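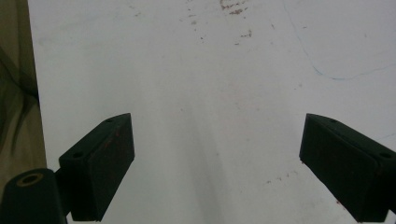
About Remport

Remport manufactures and refinishes flat work surfaces for kitchens, packing rooms, school workshops and small laboratories. Our standard finish is a smooth white, supplied in matte or satin. Other colors are made to order.

The company began as a repair shop for damaged counters and moved into new production when customers started asking for replacement tops in sizes that were no longer stocked. Repair still accounts for a large share of the work. The shop has 46 employees at two sites: cutting and finishing at Worka, and storage, packing and dispatch at Pornska.

What we make

Worktops, shelf panels, wall panels and table tops are cut to the customer's drawing. The Wiriya range covers the sizes ordered most often and is held in stock - currently 11 formats, all with square or rounded edges. Cutouts for sinks, cable ports and fixings are made before finishing, so that the cut edge receives the same coating as the face.

White surfaces show scratches, dust under the coating and uneven sheen more readily than patterned ones. Each panel is wiped down and checked under a low side light, then turned and checked again from the other end. Panels that fail are sanded back and recoated, or cut down for smaller orders. Small marks on the underside are accepted unless the order says otherwise.

Refinishing

We accept used tops for refinishing if the core is sound. Swollen edges can usually be cut away, with a small loss of width. Deep burns and cracks that run through the panel cannot be repaired, and we will quote for a replacement. Please remove all hardware before delivery and mark which face is to be finished.

Packing and delivery

Panels are packed face to face with a soft sheet between them, with corner guards on all four corners. Store them flat and unwrap them in the room where they will be fitted. In the last financial year we shipped more than 1,000 orders, of which 977 went out on the date first confirmed.

Visits and samples

Finish samples are sent on request. The Worka site is open to trade customers by appointment, except for two weeks in March when the coating line is serviced. Orders already confirmed are shipped from Pornska as usual during that period - new drawings are quoted when the line restarts.

Page last updated Jan 30, 2025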